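How does a gallery decide where to hang things?

Have you ever walked into an art gallery and wondered who chose which picture goes where? It's a real job, and a brilliant one! The person who does it is called a curator, and they start long before any nails go into the wall.

First comes the big idea. An exhibition might be all about the sea, or faces, or the colour blue. When the Casville Gallery put on a show about weather, the curator began with a list of 522 artworks. Only 21 of them could fit in the room, so that was a lot of saying "no, sorry" to some very good thunderstorms.

Next, out comes the model. Lots of curators build a tiny gallery from cardboard, a bit like a doll's house, and make a stamp-sized copy of every painting. Then they can shuffle them about for days without lifting anything heavier than a paperclip. Two pictures that seemed dull apart can look fantastic side by side — a stormy sky next to a sunny field, say.

Then there's height. Many galleries hang paintings so that the middle is level with a grown-up's eyes. That's not much fun if you're seven! At Fornasbridge they hung one whole room lower down, and the adults had to do the bending.

Light matters too. Strong sunshine fades paint and paper, so old drawings are often kept in dim rooms. Give your eyes a minute when you walk in and you'll start to spot more and more.

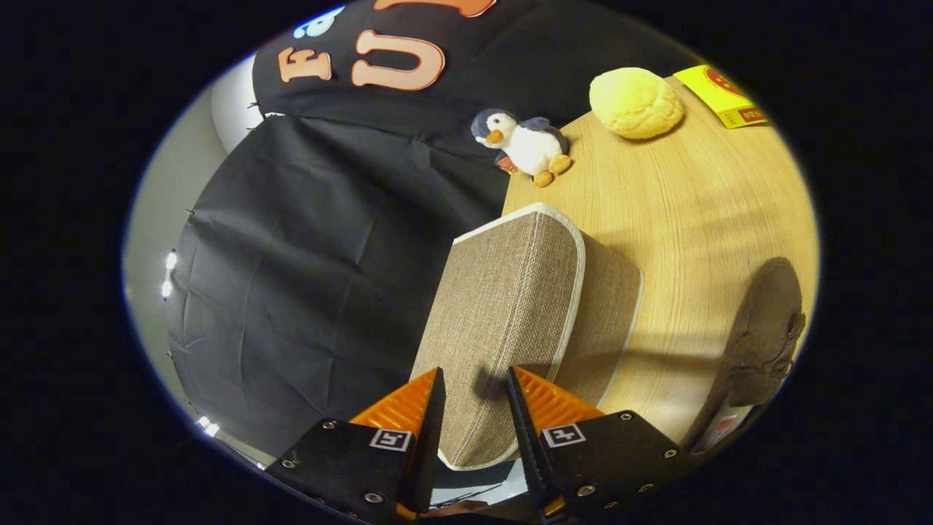
And don't forget the gaps! Empty wall gives your eyes a rest, and a single small picture on a big white wall can feel very important indeed.

Want to try it yourself? Pick five of your own drawings and choose a big idea that joins them up. Lay them on the floor, swap them round, then swap them again. Write a little label for each one with its title and what you made it with. When you're happy, stick them up (ask first about the walls!) and invite your family in for the grand opening.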